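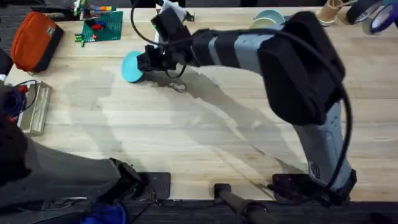
Figure 4. Tabletop with items in the open layout: orange zippered pouch, green Lego baseplate with a few bricks, round teal disc, and dark square pad at the near edge.

4.2 Item layout and surface legibility

The first part of the study (Section 4.1) dealt with how items are chosen for a shared activity table. The present section deals with where they are put. The question is a narrow one: when several unrelated items are left out on one surface, how much open wood must remain between them before a person arriving at the table can name each item and state where it belongs? We call this property surface legibility and treat it as separate from tidiness, which our raters judged on its own scale.

Two layouts were compared. In the open layout, of which Figure 4 is one instance, items lie mostly apart on the tabletop and few are stacked on another, although bricks may be left attached to the baseplate. In the closed layout, the same items are gathered at one end of the table and may touch. Both layouts were set up at the Stivovgate site, and the open layout was repeated at Grorkau on a darker table of the same height. The sets were drawn from a stock list of 62 household and play items. Each set contained at least one soft container, one flat item, and one item with loose or removable parts.

The soft container in Figure 4 is the orange pouch with the black lower band. Pouches were the easiest class to name in both layouts and the hardest to assign to a storage place. A closed pouch gives no view of its contents, and raters differed on whether it should go with stationery, with cables, or with personal belongings. The tag on the top face was mentioned often in the free comments, usually as a place where a written label might go. We did not add labels in this part of the study. Labeled pouches are covered in Section 5.

The flat items behaved differently. The teal disc was called a lid, a coaster, or a plate, depending on the angle from which it was first seen. A lid without its container is a common source of clutter in shared rooms, and the stock list includes four such pieces for that purpose. The dark square pad produced fewer names but more omissions. Raters who stood at the long side of the table tended to leave it out of their written lists when it lay at the near edge, and to include it when it was moved to the middle of the surface. The pale wood should favor detection of a dark item, so contrast alone does not account for the result. Position relative to the body of the viewer is the more likely cause, and the same pattern was found on the darker table at Grorkau.

The baseplate raises a problem of counting. A green plate with red and blue bricks near its center can be listed as one item, as a plate plus its bricks, or as unfinished work that should not be touched. The instructions to raters did not settle this point in the February pilot, and the resulting lists could not be compared. For the main study the coding guide, written by Noura Moussa, treats any brick attached to a plate as part of the plate and any detached brick as a separate item. The guide also asks the rater to record whether the build appears to be in progress. This last field had the lowest agreement of any in the form and is reported only for completeness.

A total of 315 layouts were rated, giving 3711 usable item judgments after the removal of blank and duplicate entries. Each rater had 30 seconds at the table and then wrote the list at a separate desk with the table out of view. Naming was more complete in the open layout for all three classes. The gain was largest for flat items and smallest for soft containers. Assignment to a storage place improved only for items with removable parts, and that improvement disappeared when the storage shelf could be seen from the table.

Lighting was not controlled beyond the choice of room. Long shadows crossed the tabletop in part of the open layouts, as they do in Figure 4, and a separate code was kept for them. The shadows had soft edges and did not hide any item, but several raters described the shaded area as occupied and avoided it when asked where they would set down a cup. Tkachuk's scale of perceived free surface, which we used without changes, has no category for this case. We scored such areas as free and noted the comment.

Two limits apply. First, the items were placed by study staff, and a layout left behind by people who had used the table all afternoon may be less regular. Second, the sets were small. The tables in the Medville reading room, which prompted the study, hold more items and more paper, and loose paper was excluded here. Whether the spacing results carry over to a surface with many overlapping sheets is taken up in Section 4.3.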